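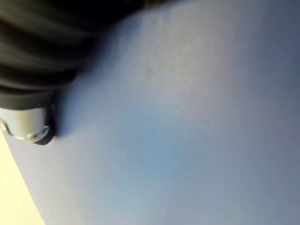

The blue-gray finish, very close up. Slight grain to it.

Storing binders in a low cabinet: upright or flat?

storkow_desk
I'm moving our office files out of boxes and into the wooden desk cabinets. The binders are the rigid kind with a finger hole in the spine. Standing up, they are easy to pull out. The trouble is the interior shelf. If I leave it where it is I don't think the tall ones will clear it, and if I take it out I lose half the space. Has anyone just laid them flat?

marlpit
Flat is fine for stuff you don't open. For anything current, stand them up and move the shelf. Are there peg holes?

storkow_desk
Haven't checked. Will look this afternoon.

horkia77
I disagree with marlpit. I laid mine flat in April and you end up lifting four binders to get the bottom one, even for old stuff. Take the shelf out and put loose paper somewhere else.

marlpit
Four high is your problem. Two high is no trouble.

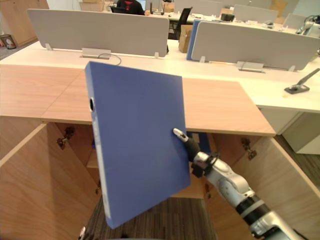 Blue file box in front of the desk, both cabinet doors open.

storkow_desk
The spine label is that pale strip low down. My other question is whether a label that low is any use in a cabinet at this height.

P. Kaushik
I did the records room at Clillport, 483 binders, mostly in floor cabinets. Low labels are hard to read unless you crouch. We put a second label up by the finger hole and left the old ones alone. Ordinary stickers, a pack of 200 for each room.

horkia77
Second label seems like a lot of work for one desk. Write a list and tape it inside the door.

P. Kaushik
Lists go out of date — ours did within a month. But for one desk, sure, it would do.

storkow_desk
There are peg holes. I'm dropping the shelf one notch and standing the current ones on top, old ones flat underneath, two high. I'll try the list first, Pramila, and get stickers if it doesn't work out.

marlpit
Check the hinges while you have the doors open. Mine needed tightening once the cabinet was full.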